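Trarau Wooden Blocks – Frequently Asked Questions
Last updated 10/11/13

What comes in a Trarau set?
The small set has five shapes and the big one has 70 pieces, packed in a cotton drawstring bag. Both come with a folded sheet of games, and we keep adding to it (Vilhjálmur Holst came up with most of the new ones in August and he is not done yet!).

What age are they for?
We suggest three and up. Grown-ups are welcome too – the star is surprisingly hard to stack on and we have lost whole evenings to it.

Do I need a special surface to play on?
No, anything flat will do. Carpet makes stacking harder, and glass tables are noisy. Our own favorite is a plain wooden board, the bigger the better. A butcher-block board is heavy enough to stay put when somebody leans on it, and the pale wood makes the colors really stand out.
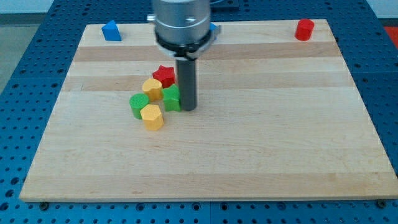

Red star, yellow heart and friends on a maple butcher-block board.

Can I use my kitchen cutting board?
Sure, if it's clean and dry. Wipe off any oil first, and give a freshly oiled board a day before the blocks go on it, or they will pick up a greasy patch that is a pain to sand off. We keep one board for bread and one for blocks.

How do I clean the blocks?
Damp cloth, a drop of dish soap, then dry them right away with a towel. Please don't soak them and please don't put them in the dishwasher. We have seen what happens and it's sad.

A block has a dent. Can I fix it?
Usually! Lay a damp cloth over the dent and leave it for ten minutes, then let the block dry overnight. Small dents often come up by themselves. Rough edges can be smoothed with fine sandpaper, and a bit of bare wood showing through the paint does no harm to the game.

What is the huddle game?
Push all five shapes together in the middle of the board so each one touches at least one other. Players take turns sliding one out without moving the rest. Touch a neighbor and your turn is over. Eyvindur Lund holds our house record and will tell you so.

Can I buy single shapes?
Yes, hearts and stars both. Write to us with the shape and color you want. Hearts go missing more than anything else, so we always have a jar of them.

Do the Pluduvent blocks mix with Trarau?
They do. Pluduvent pieces are a little thicker, so they make a great bottom row.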